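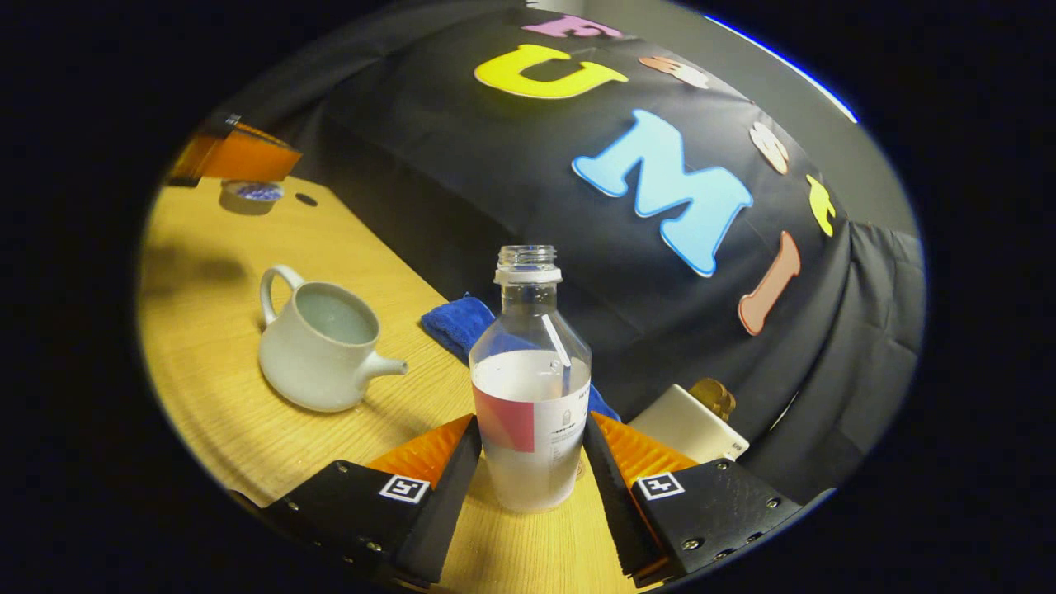

27 November 2022

My thumb hurts. I'm putting that first because if I ever read this back I want to remember that the thumb was the worst part, and that it wasn't the early alarm or the parking at Ovville or even the upload. I squeezed that gripper 323 times today (the counter on the laptop says so, I didn't keep a tally) and now I can hardly work the lid on the peanut butter.

So we're at 2,847 episodes as of tonight. The target for this round was set back in October, when we all felt very brave, and Sekar has stopped saying the number out loud, which I appreciate. He's been moving the goalposts in a kind way. "Let's get the bottles to a nice place," he says now, and then we both look at the bottles.

Today was mostly bottles. I thought bottles would be the easy ones! They're the same sort of shape, they stand up by themselves, you come in low with the fingers open and close on them and lift. But a bottle with water in it and no cap on is a different animal from a closed one, and you have to carry it as if you're walking a full mug of coffee up the stairs. If I tip it, the model learns to tip it. Sekar said that on my first day and I've had it in my head ever since, and now I can't pour a glass of juice at home without thinking about my wrist angle.

The straw makes it worse. I want to come in from the side the straw isn't leaning toward, and then of course I did that maybe forty times in a row without noticing, and Sekar looked through the morning batch at lunch and went quiet. I know that quiet. He turned the laptop to face me and played a bunch of them side by side and they were practically the same clip. Same approach, same height, same little pause before I close the fingers. I didn't even know I had a pause! So after lunch I had to be deliberately different, which is so much harder than it sounds. Come in from the left. Come in from too high and correct. Start with the gripper pointing at nothing in particular. I started whispering directions to myself and rolling them in my head like dice, and I got a bit better.

Also clear plastic is a pain. The label is the friendly part, it gives you something to aim at, and the rest of the bottle just sort of borrows whatever is behind it. Today that was the blue towel, with the black drape and all the foam letters farther back. I like the letters. I've spent so long looking past my own gripper fingers at that big M that I see it when I shut my eyes. The idea is that the background changes often enough that the model stops caring about it, so next session it'll be something else and I'll have to get fond of that.

The teapot is my favorite thing on the table and I've hardly been allowed to touch it. It's on the list for the Clarnley set, which is all handles and spouts, and Sekar wants it sitting around as clutter until then. I did ask. I said couldn't I do ten with the teapot, just for a break, and he said ten is the worst number, too many to throw out and too few to use. He's probably right but I sulked through the next batch and I bet you could see it in the data if you knew where to look.

We lost a chunk this afternoon too. 7 episodes where I'd let my grip turn so far that one of the markers on the fingers went out of view, and without both of them you can't tell how far open the thing is. Seven isn't many. But they were good ones! One was the smoothest lift I did all day, set down so gently that I said "ha!" to an empty chair. Into the bin with it. I asked if we could keep it for sentimental reasons and Sekar made a folder called sentimental and put it in there, so that's where that lives.

He told me about the Manurung set over sandwiches. That was the one before I joined, 908 episodes of folding cloths, and when they trained on it the arm would fold beautifully and then just hover there, opening and closing, opening and closing, like it was waiting to be told well done. They went back through the recordings and it was the person collecting. She'd been flexing her fingers at the end of every take, a stretch, the kind of thing you'd do without thinking. I laughed so hard and then went cold all over, thinking about my pause. What if there's an arm out there someday that stops right before every bottle, just for a second, for no reason, and it's me? I don't know if I hate that or kind of love it.

Mom called in the middle of the afternoon and asked what I was doing and I said "picking up a water bottle," and she said "well, stay hydrated," and hung up happy. I've tried explaining. I got as far as "it learns by copying me" at dinner last month and she wanted to know whether it would learn my posture.

What else. I have a little rhythm going now between takes. Put the bottle back, but somewhere new. Nudge something, the box or the towel or whatever's handy. Turn the straw. Breathe. Go. I was shifting things too neatly at first, lining them up as if company was coming, and the note on my batch said "too tidy," which is the first time in my life anyone has told me that. So now I scrunch the towel on purpose. I'm getting good at scrunching.

The upload crawled again. It sat at the same spot for so long that I reorganized my bag and read the whole back of a cracker box. I'd love it if we could leave it running overnight but the Ovville machine goes to sleep and no one has found the setting yet — Sekar swears he turned it off, and then it naps anyway.

Plan for next time, so I don't have to think in the morning: start with my left hand. We've got next to nothing left-handed and I'm going to be terrible at it, and apparently slow and careful is fine as long as the lift is clean. Then bottles from behind, reaching over things. Then if I'm very good we start the Ultside list, which has spoons in it. I've been told to dread the spoons. They lie flat and you have to sort of scrape at the edge and hope.

Bring hand cream. Bring a real lunch. Ask Sekar whether I can see the model try a bottle yet, even a bad try, even if it knocks everything over. I've done all this grabbing and haven't once seen it grab back, and I think I'd do another few hundred quite cheerfully if I could watch it have one go.

Ice on the thumb now, then bed.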